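Unit 8: Oral Iron Supplements, Absorption and Dosing

Handout for the Nillinska short course in applied nutrition. Read before the December session and bring the worked label from Unit 7.

8.1 Forms of iron

Dietary iron occurs in two forms. Heme iron comes from meat and fish. Non-heme iron comes from plants, fortified foods and nearly all supplements. Heme iron is taken up by a separate route and is less affected by the rest of the meal.

Most tablets contain a ferrous salt: sulfate, fumarate or gluconate. Ferric forms must be reduced before the main transporter in the small intestine can carry them. Labels may state the weight of the salt, the weight of elemental iron, or both. Only the elemental figure should be used when comparing products.

Elemental iron by weight, approximate:
Ferrous fumarate: 33 percent
Ferrous sulfate, dried: 30 percent
Ferrous sulfate, hydrated: 20 percent
Ferrous gluconate: 12 percent

8.2 Control of uptake

The body has no active means of excreting iron, so balance is set at the gut wall. The liver hormone hepcidin binds to ferroportin, the protein that exports iron from cells, and causes it to be broken down. High hepcidin means less iron enters the blood. Hepcidin rises with full stores and with inflammation. It also rises for about a day after a large oral dose. Small gears carry a load in steps set by their teeth; transport across the gut wall also has an upper rate, and a larger dose lowers the fraction absorbed.

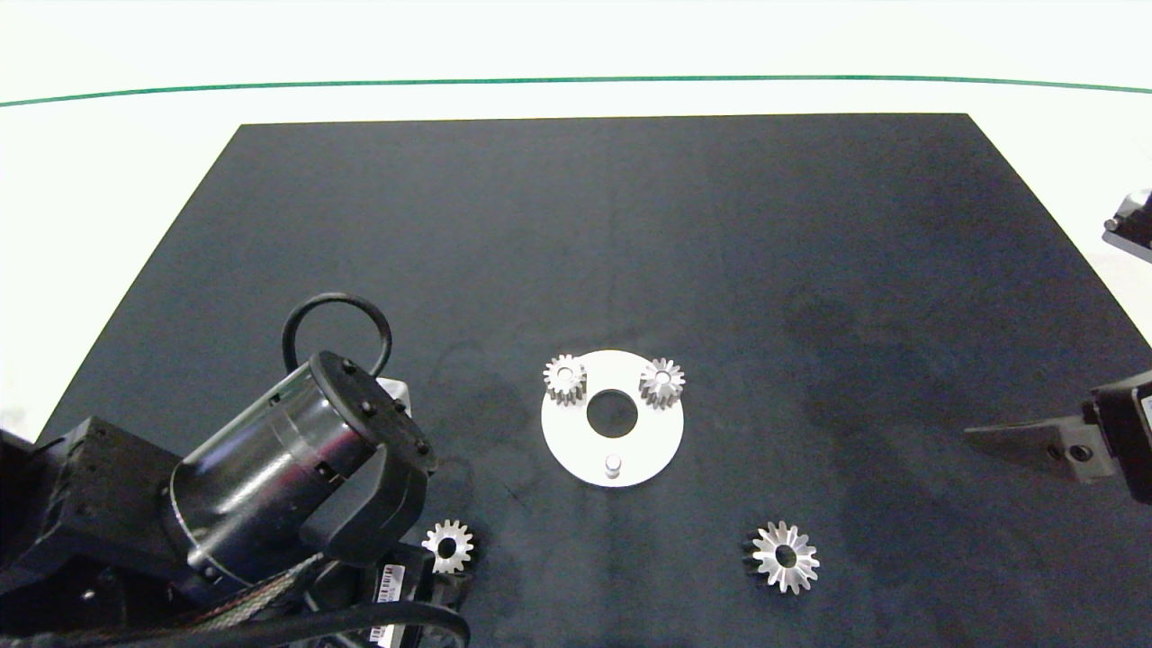
Fig. 8-1. Two spur gears on a white ring-shaped plate.

8.3 Effects of food and drugs

Ascorbic acid raises non-heme uptake when taken in the same meal. Phytate (whole grains, legumes), polyphenols (tea, coffee) and calcium lower it. Antacids and acid-reducing drugs may lower it as well. Iron in turn binds levothyroxine and several antibiotics, and doses should be separated as the prescriber directs.

8.4 Worked exercise

The Flellitz data set, used again in Unit 9, has 2,287 diet records. Work with the first 27. For each record:

1. List heme and non-heme iron separately.
2. Mark any meal with tea, coffee or a calcium tablet.
3. Convert salt weight to elemental iron where a supplement is listed.
4. Note records where the form of the salt is missing. Do not guess it.

Enter results in the Trikside sheet, one row per record.

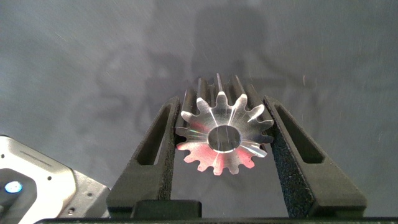 Fig. 8-2. Spur gear with fifteen teeth, end view.

8.5 Safety

Common side effects are nausea, constipation and dark stools. Iron should not be taken at treatment doses without a blood test, usually ferritin with a full blood count. Ferritin rises with inflammation, so a normal value does not rule out low stores. People with hemochromatosis should avoid supplements. Iron tablets are a serious poisoning risk for small children and must be stored out of reach.

Reading: Leemans course reader, section on trace minerals. Unit 9 covers zinc and copper.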